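Updated 02/06/2021

# Oiling a butcher-block top without buying the whole shelf

I've read plenty of guides on this and most of them end with a shopping list. I don't trust the shopping list. A maple top needs sandpaper, one food-safe oil and a stack of rags. The "conditioning system" in three bottles is mostly mineral oil, priced three different ways.

## Sand first, and stop sooner than you think

Start at 100 grit if the top has scratches or old finish on it. Go to 150, then 180. Some people will tell you to keep going to 2,000. I tried that on an offcut and the oil sat on top like water on a car hood. Stop at 180, or 220 if you must.

Sand with the grain. Slow down over the glue seams and any knots, where the hardness changes and a sander likes to dig.

Wipe the whole thing with a damp rag and let it dry overnight. The fibers will stand up. Knock them down by hand with the last grit you used.
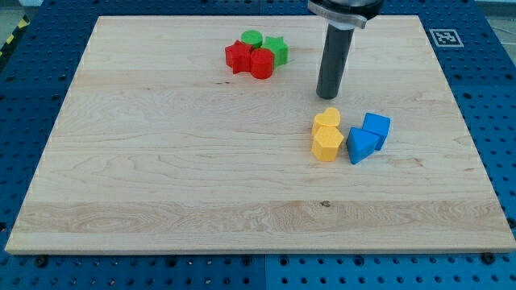

## The oil

Plain mineral oil from the drugstore works. It never hardens, so you'll be reapplying it for as long as you own the top. Pure tung oil does harden, but it takes weeks, and a lot of cans that say "tung oil finish" are thinned varnish. Read the back of the can.

1. Pour a small puddle and spread it with a rag.
2. Leave it for 20 minutes. Add more wherever it looks dull.
3. Wipe off everything that's still wet. If it feels sticky tomorrow, you didn't wipe enough.
4. Wait a day and repeat. I do 5 coats on new wood, fewer on old.
5. Do the underside too. Coating one face only is asking for a cupped board.

Spread tung oil rags flat outdoors to dry. They can catch fire in a heap, and that warning I do believe.

## About the wax

Hendrik Coppens swears by beeswax on top and has told me so many times. It feels nice for a week or two. I haven't seen it stop a wine stain yet. Use it if you like the smell.

Redo the mineral oil when water stops beading. Mine went from April to the end of summer before it needed any.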